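Wiltstead to Durkel walking route reopens with a new overnight stop

Good news for anyone who's had the Wiltstead to Durkel track on their list and kept putting it off. The full route opens again in June, and for the first time there's a proper bed at the halfway point. I've been banging on about this walk for years, so forgive me if I get a bit excited!

If you don't know it, the track runs from the old railway yard at Wiltstead up over the Gristik saddle and down the other side to the harbour at Durkel. It's 20 kilometres all up, and until now you either did it in one long slog or lugged a tent. I did the long slog last time and my knees still haven't forgiven me.

The new stop is Fortin Lodge, just below the saddle on the Wiltstead side. It's been done up from the old shearers' quarters, with bunk rooms, a drying room for your boots and a big kitchen you can use yourself (or you can book dinner, and on a cold night I know which I'd choose). A bunk with breakfast is $238 for 2 people sharing. Add the packed lunch and it goes up to $255, so the lunch works out at $17 between you, and for a sandwich, fruit and a slab of fruitcake each I reckon that's fair enough.
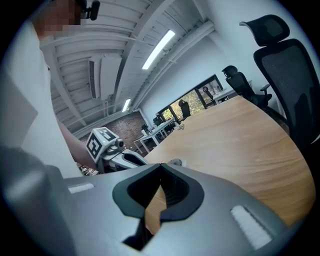
Do you have to stay at the lodge to walk the track? Day walkers are still welcome and don't need to book anything, although the gate at the Wiltstead end is locked at dusk, so leave early if you're going right through.

The section that's been shut is the one down from the saddle, where the old steps washed out. There's a new line further along the ridge now – a bit longer, nowhere near as steep – and it comes out at the creek crossing through some lovely snow gums. I walked the top part of it a little while back and much preferred it to the old way, which was basically a ladder made of mud. The creek has a footbridge as well, so no more taking your boots off and swearing at the cold.

A few practical bits. Phone coverage drops out not long after you leave Wiltstead and doesn't come back until you can see the harbour, so download your map before you set off. There's tank water at the lodge but nothing reliable between there and Durkel. Dogs aren't allowed on any part of the track, sorry.

Getting back is the fiddly part. The shuttle leaves the Durkel wharf at 4.30 in the afternoon and there's only the one, so if you're a dawdler like me, get going straight after breakfast. You can pay the driver on board. The bakery across from the wharf does a very good curried scallop pie, by the way, and it shuts before the shuttle goes – plan accordingly.

Lodge bookings are open now through the Wiltstead visitor centre, either at the counter or over the phone.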